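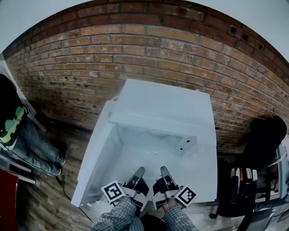 August 2025

Back on the Grimshaw letters after a fortnight of marking. Box 37 is finished, all 291 items (I'd hoped for a thin one, no such luck!), and what a muddle the strike years are. Whoever sorted them put the consular reports in with the shipping receipts, so I've been reading both side by side, and I rather like it that way.

The big thing this week -- the Mesier mission did know about the port riots before the troops went in. There's a note on folio 222 asking for "the same men as at Clasovar", and the date is a good 16 days earlier than the official account allows. I'd always taken that account on trust, so my second chapter needs a proper rethink. Bother.

Still stuck on the Skanano police files. The catalogue says they were moved in November, but the new shelfmarks bring up tax rolls. I've written to the reading room again and asked for the old finding aid too.

For whoever has the transcripts next: I've kept the clerk's spellings, crossings-out and all, and put my guesses in square brackets. Please don't tidy them! The shared spreadsheet has a new column for "who is asking for force", which I'm filling in as I go -- blank means I haven't read it yet.

Next: box 38, then the Clasovar telegrams.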